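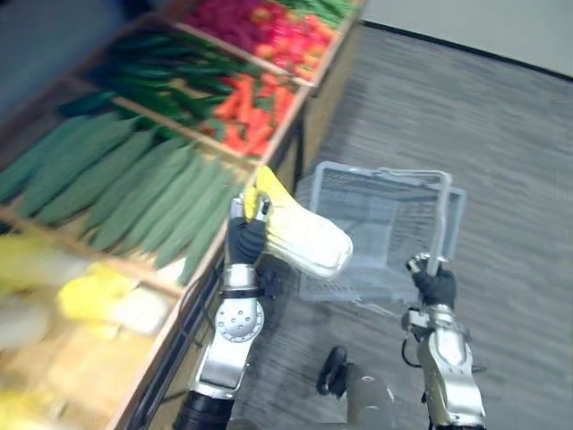 *Napa cabbage and a shopping basket, next to the vegetable crates.*

# Is It Really a Vegetable?

People say plenty of things about vegetables. Carrots let you see in the dark. Cucumbers are always cold inside. The best way to pick a cabbage is to thump it. Should you believe any of it? Let's check before we swallow it.

Start with cabbage. Napa cabbage has pale, crinkly leaves and a thick stalk end. Some people say a heavy one is a fresh one. Well, maybe. A heavy one could just be big. Pick up two of the same size and compare them. Now you have a fair test.

Next, carrots. Carrots have something in them that your body turns into vitamin A, and your eyes need vitamin A. That part is true. But eating 17 carrots tonight will not help you find your socks in a dark closet. If you already get enough of the vitamin, more carrots won't give you owl eyes.
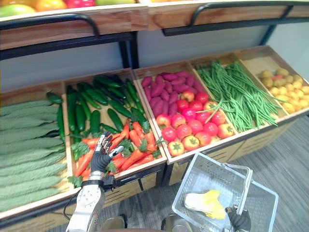

**FOOD DETECTIVES: Real or Pretend?**

Leafy green tops on a carrot are supposed to prove it is fresh. Do they? The carrots in these crates have tops, and they look as if they were made to look like food. Plastic leaves never wilt, so a perky top proves nothing until you know what it is made of.

So how can you tell? Try these three checks on a play carrot and a real one at home:

- **Smell it.** A cut carrot smells sweet and earthy.
- **Look closely.** Are two of them exactly alike, down to the last bump? Real carrots hardly ever match.
- **Wait.** Leave both on a plate for a few days. Which one goes bendy?

Don't bite anything to find out!
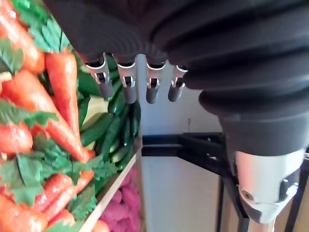 One check is not enough, by the way. A real carrot can be very smooth, and a pretend one can be bumpy. If somebody tells you they can always tell by looking, ask them to try it with their eyes closed and their nose open.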